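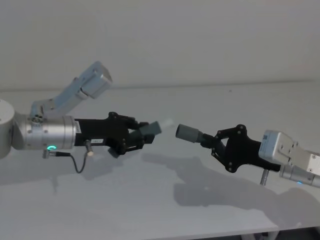
Gendier Parts and Assembly Group
Minutes of the September meeting, tabletop room, 9.30 am

Chair and minutes: Hrefna Norðdahl
Apologies: Lund office (again)

1. Previous minutes
Accepted with one correction. Item 4 said the grey Setik pieces "join easily". The wording agreed at the time was "join easily when held straight", and the second half went missing between the draft and the final. Put back.

2. Matters arising
The labels for the storage drawers have been ordered. They were also ordered in the last two sets of minutes. Hrefna asked to see the order confirmation before the item is closed. Left open.

3. Setik pairs - lining up and joining
Long discussion. The assembly side reported that bringing the two pieces together above the table, one from each side, gives a better view of the gap than doing it flat on the surface. The meeting accepted that it gives a better view. Whether it gives a better join is another question, and the notes handed around did not answer it. They recorded how the pieces were held and how far apart they started, with no column for whether the finished pair was checked afterwards.

The chair asked what "good alignment" meant in the notes. Two different answers were given. One was that the end faces meet without a step you can feel with a fingernail. The other was that it looks right from the front. The chair does not regard the second as a measurement and asked that it stop being written up as one.

Stunitberg, who supply the pieces, have suggested that any trouble comes from handling at our end. They may be right, but they have said the same about every part they have ever sold us and have yet to send anything to back it up. It was pointed out that our own handling has never been written down properly either. Fair.

Agreed: one definition, the fingernail one, until somebody brings a gauge. Notes to include a plain yes or no for each finished pair.

4. Working surface
There was a proposal to replace the white tabletop with a darker one, on the grounds that small parts would show up better. Several people were in favour until it was asked which parts. The Setik pieces are grey and show up well enough on white. The pale offcuts would be easier to find on a dark top, but we are supposed to be sweeping those up, so buying a table to help us look at them seems the wrong way around.

A coloured mat was suggested as a cheaper trial. Quote is 80 dollars. Approved for one mat, not the four on the form.

5. Stock
The shelf sheet says 1002 pieces. The purchasing sheet says 2000 were received and almost 400 used, and those figures cannot all be correct. Explanations offered were a second box somewhere, a return to Stunitberg that was never entered, and "rounding". The chair declined to minute rounding as an explanation and has now minuted it as a complaint.

A physical count is to be done before anything further is ordered. The request for a new order was withdrawn after some discussion of its timing.

6. Lund office request
Lund would like our joining instructions by the end of the month so they can use them as they stand. The meeting doubts they are ready. The current sheet has a step 5 that refers to a drawing no longer attached, and step 7 tells the reader to "press firmly" with no indication of how firmly or from which side. Lund may have the draft if the word DRAFT is on every page. Last time it was on the first page only and came off with the staple.

7. Other business
The good lamp has gone from the bench by the window. It is not in the kitchen. Please return it.

Actions
Add yes/no column to joining notes - assembly side
Order one mat - purchasing
Count Setik pieces, look for second box - stores
Find drawing for step 5, rewrite step 7 - Hrefna
Drawer labels, confirmation to be shown - carried over

Closed 10.50 am. Next meeting same room, notes to be circulated beforehand.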